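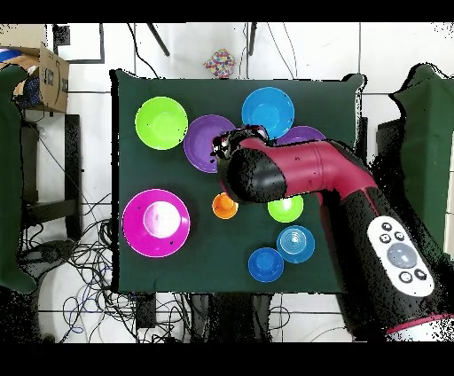 Sabina Vaněk asks in her comments to our last report why the demonstrations must still be given by a person, and whether the project could not simply buy ready recordings and spend the money on training. She also asks what the operators learn in the first weeks, as their hours are now the largest line in the budget.

I will try to answer both points in this report, together with the usual account of the work.

Jornent table task, progress report to the Toklow fund
July 1, 2026
Prepared by Radek Sokol

1. Why we record our own demonstrations

We looked at ready recordings in the spring. They are good for general movement, but the grippers in them are different from ours and the dishes are mostly standing alone. Our task is to sort and stack plastic cups and bowls which stand close together, in mixed order and in mixed sizes. A gripper which comes down between two rims needs a path that was shown on this arm, with these fingers. We do use the ready recordings for a first training, and after it we add our own. So the answer to the question is partly yes, and I have written the saving in the budget sheet.

2. Demonstrations in this period

We planned 57 accepted demonstrations of the full task and we have all of them. Another 22 were recorded and put aside. In most of these the operator stopped for a long time to think, and the policy then learns to stop also. A smaller part had a cup pushed over at the approach. We keep these files, but they are not used for training at present.

Every accepted demonstration begins with a new arrangement on the table. In May we used the same arrangement too often, and the arm learned places instead of dishes. When we moved one bowl by a hand's width, it went to the old place and closed on air. Now the operator who gives the demonstration does not set the table; a colleague does it. This takes more time, and I believe it is the most useful change we made.

3. By hand and by remote control

We tried two ways of showing the task. In the first, the operator holds the arm and leads it through the movement. People understand it quickly, and the big movements come out smooth. The weak side is that the operator's hands and sleeves are in the camera view, and the model sees them too. It is also tiring for the shoulder.

In the second way the operator sits away from the table and drives the arm by remote control. The camera view stays clean. It is slower to learn, above all the depth: new operators stop too high over the cup, or they go down too fast and touch the rim. For Sabina Vaněk's second question, it is mainly this which they learn in the first weeks. A new operator needs six sessions before the recordings are good enough to keep.

From now we give full demonstrations by remote control only. Leading by hand stays for corrections of a short part, for example the last centimetres before a grasp.
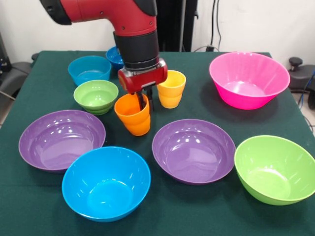 For the cups we ask all operators to use one grasp, with the fingers going inside and holding the rim. Before this rule every person had an own habit, and the policy mixed them and did something in between, which held nothing. The bowls are more difficult. The wide ones can be taken at the edge, but they turn in the fingers when they are lifted, and a bowl which is tilted already at the start is still our worst case. We have not enough demonstrations of it.

4. Results of the trained policy

We tested the newest policy in 25 trials with arrangements it had not seen. The cups are now sorted well. Bowls are placed well when there is free space on one side, and the policy often fails when two rims touch. Almost all of the failures happened at the grasp and very few at the placing. The trial sheets are on the shared drive in the Clikcombe folder.

5. Problems and delays

The replacement fingers from Chrysikopoulos came later than promised, and the first pair did not close in parallel. The second pair is good. We did not change the fingers in the middle of a recording series, so one series started late and the schedule in the annex is moved accordingly.

6. Next period

We will record tilted and touching bowls, and give short corrections by hand where the policy fails. We will train one more operator. I ask the fund to allow that the part saved on full training is moved to operator hours; the amount is in line four of the budget sheet, and I would need an answer before the next recording series is planned.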